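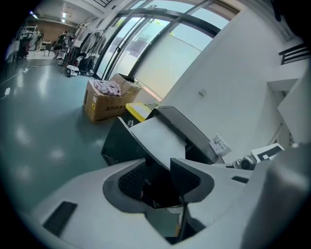 Couvercle jaune à l'arrière-plan

Je me suis remise aux lettres. Les vraies, avec timbre et enveloppe qui colle mal ! C'est Parviz Karimi, mon ancien voisin de palier, qui a commencé : quatre pages en mai dernier, pour me raconter son potager et se plaindre de ses courgettes. J'ai mis un temps fou à répondre (pardon Parviz).

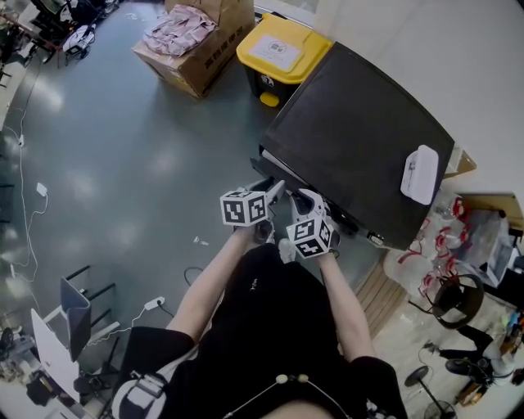
Haut noir et cordon à deux perles

Au début je tapais tout à l'ordinateur, je relisais, je corrigeais, et ça donnait un courrier d'assurance. Maintenant j'écris à la main, au stylo bleu, avec des ratures. Ma lettre la plus longue fait 656 mots — oui, je les ai comptés, un soir de pluie — et la moitié parle de soupe.
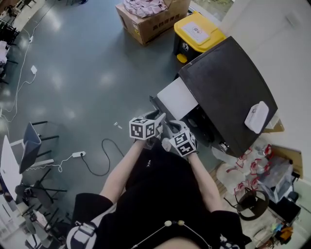 Feuille blanche, imprimante noire

Pour le papier, j'ai craqué chez Josudetti : un bloc de 50 feuilles un peu crème, qui boit l'encre juste ce qu'il faut. Les enveloppes, par contre, je les prends n'importe où. 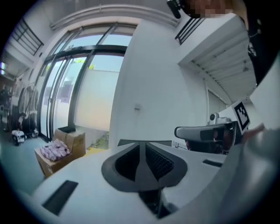 Du blanc, du noir, des courbes

J'ai encore cinq réponses en retard, dont une pour ma tante qui écrit minuscule et dans les marges. Je m'y mets dimanche, avec un thé. Et si quelqu'un a une astuce contre les taches d'encre sur les doigts, les commentaires sont ouverts !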